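Eden Lake Angling Club
Minutes of the general meeting held Apr 15, 2026, in the clubroom

Chair: Nektarios Nikolaidis
Minutes: Mesfin Endale
Apologies: Mrs Vlachopoulos

1. Previous minutes

The minutes of the February meeting were read by the members. One correction was asked for: the east jetty was written as closed, but it was only closed for boats, and fishing from it was allowed the whole time. With this change the minutes were accepted.

2. Trout stocking

The chair informed the members that the hatchery at Nilomeo has confirmed our order of 1,000 rainbow trout. The fish will come in one delivery and not in two as last year. Several members were worried that one delivery is too much for the shallow end. It was agreed to release the fish from the boat ramp, where the water is deeper, and to close the lake for fishing for six days after the release. A notice will be put on the gate and on the web page.

There was a question if the club could order brown trout also. The chair answered that the price is nearly double and the permit must be applied for separately. No decision was made.

3. Bag limit and sizes

Mesfin Endale proposed to lower the daily limit for trout from four fish to three until the end of the season. In favour of the proposal it was said that last year most of the stocked fish were gone very early. Against it was said that members who travel a long way will feel it is not worth the petrol. After a long discussion the proposal was put to the vote and carried, 9 in favour and 6 against. Juniors keep the same limit as adults.

Barbless hooks remain compulsory on the north bank. The wording of the rule will be changed so that a crushed barb is also accepted – this was already the practice, but it was never written.

4. Fandberg Cup

The Fandberg Cup will be fished again as a pairs match, with bank fishing only. The entry fee will be 80 dollars for each pair, lunch included. Pegs will be drawn at the ramp before the start, and nobody may change the peg after the draw, also not by agreement with a neighbour. Last year there was some bad feeling about this.

It was asked if carp will count for the total weight. The meeting decided that they do not count. Carp that are landed must be handled according to the state rules and may not be put back.

The scales need to be tested before the match. Nektarios Nikolaidis will bring them to be checked and will report the result by email.

5. Bank and jetty

Two boards on the east jetty are soft and must be replaced. The timber is already in the shed. A working morning will be announced when the water level is lower. Members are asked to bring their own gloves and, if they have one, a wheelbarrow for the gravel on the path.

Fishing line was again found in the reeds beside the jetty, with a hook still on it. The chair reminded everybody to take old line home. The tube for used line at the ramp will be moved closer to the car park, so that people pass it when they leave.

6. Other business

Key cards: the old cards will stop working when the new lock is fitted. Members can collect a new card from Mesfin Endale at the next meeting and must hand in the old one.

Junior day: two more adults with a valid working with children check are needed. The casting lesson will be on the grass and the fishing after it from the jetty, if the boards are repaired by then. If not, the ramp will be used.

Lost property: a landing net with a green handle and one left boot, both in the shed.

The meeting was closed by the chair. The date of the next meeting will be sent to all members by email.
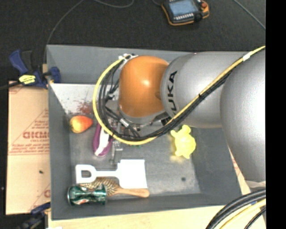 Corrections to these minutes should be sent to Mesfin Endale before the next meeting – in writing, please, also when they are small.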